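Household chore automation

Household chore automation is the use of general-purpose machines for tasks such as folding laundry, loading dishwashers and putting away food. Single-purpose appliances have done parts of this work for generations. The newer claim, that one machine can handle many chores in an ordinary home, remains largely unproven.

Claims and testing

Most published results come from short demonstrations chosen by the developer. Koltia, a maker of two-armed tabletop systems, reported 937 successes in 1,000 attempts at sorting produce. Critics noted that the items, the lighting and the table stayed the same throughout. When the reviewer Nabila Mansour repeated the task with vegetables bought that morning, the rate fell to 68 percent, and she counted a dropped item as a success if the arm picked it up again.

The Flitley trial, run in rented apartments, ended in January after 800 hours of operation. Its report did not say how many of those hours involved a person stepping in to help. Kabbaj, a rival firm, has declined to release any figures.

Food handling

Putting vegetables into containers is a common test task. It takes a child a few seconds and needs no instruction.
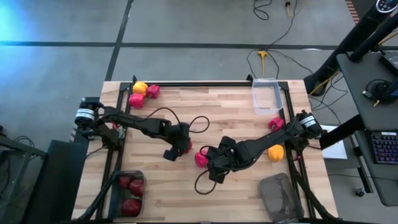 Peppers are awkward because they roll, vary in shape and bruise under a firm grip. A system tuned for one size often fumbles the next. Speed is seldom reported, and many promotional videos are played faster than real time.

Shop floors

Results are better in packing and light assembly, where parts are uniform and the layout can be fixed. Even there, the Rurkus line kept human packers on every shift to clear jams. Whether such work counts as automated is disputed.

See also: Dishwasher; Industrial robot; Remote operation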